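Second report on the Brustemham shared laundry, 22/10/2019

Hello again! I know the last update was mostly me complaining about pipes, so I'm happy to say this one has better news in it. The room is open, people are using it, and we still have a bit of your money left.

## Where we are

We opened in September, later than I promised, and I'm sorry for that. The hold-up was the drain. Aguiar (the plumbing firm, you'll remember their quote from the spring) found that the old floor drain ran uphill for part of its length, so they had to break out a strip of concrete and lay it again. They were very decent over the price and only charged us for materials on the extra work. It did push everything back, though, and I spent a good part of the summer telling people "soon" in the hallway.

Since opening we've signed up 33 households, which is more than I hoped for at this stage. Most come from the two streets behind the old mill, and a few take the bus over from Ullora — I didn't see that coming at all, but the laundromat there closed and word gets around. We've got 16 booking slots a week right now and the evening ones go first. The early morning ones hardly go at all, so I'm thinking of swapping a couple of those for weekend time.

The booking sheet is still paper, pinned up by the door. I looked at doing it online and decided to leave it for now. Half of our regulars don't want another password, and I can't say I blame them.

One thing that keeps coming up is the controls. People are used to whatever they had at home, and the first visit usually involves me or somebody else standing next to them going over the settings. I've started writing a one-page guide in large print, and I'd like to get it translated into Portuguese and Polish before the winter. 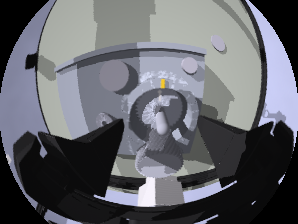 ## Money

We're under on equipment and over on building work, and the two very nearly cancel out. The Floneo service plan turned out cheaper than I'd budgeted, and I put the difference toward a second folding table and better lights. The electric bill is the part I'm watching. We only have one full bill so far, and it was higher than I'd guessed — I'll send you a copy once I have the next one to compare it with.

## What's next

- Finish the large-print guide and get it up on the wall
- Try weekend slots for 6 weeks and see who takes them
- Fix the door closer, which slams hard enough to wake the upstairs neighbors
- Get 2 quotes for a proper vent fan

I'd also like to ask if we can move what's left in the building line over to the fan. It gets very steamy in there when the place is full. If you need a form for that, just send it over and I'll fill it in.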